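3.2 Snacking between tasks

The most exciting pattern in our diaries came from the gaps between tasks, which earlier work on office eating has mostly skipped. Across 28 days, 181 employees at the Letora site logged every drink and snack they had away from the lunchroom. People ate far more fruit when it sat within arm's reach of where they were already standing (Figure 4). Distance mattered more than price, and we were delighted to see how steady the effect was across shifts. 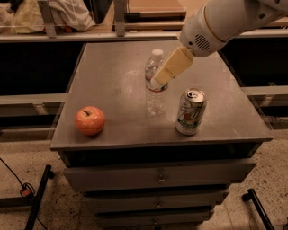
Figure 4. Apple, bottle and soda can on a gray metal drawer cabinet.

The effect held for drinks too, though less strongly. Participants who passed a water station on the way to the printer drank more water and skipped the vending machine more often — even those who told us at intake that they "lived on soda." Gwilliam and Wikström found much the same thing in their August pilot at Gittins, with only five participants, and it is a real pleasure to see their hunch hold up in a larger group.

Night workers were the one exception. Their entries cluster in the last hour of the shift, and we return to them in Section 3.3.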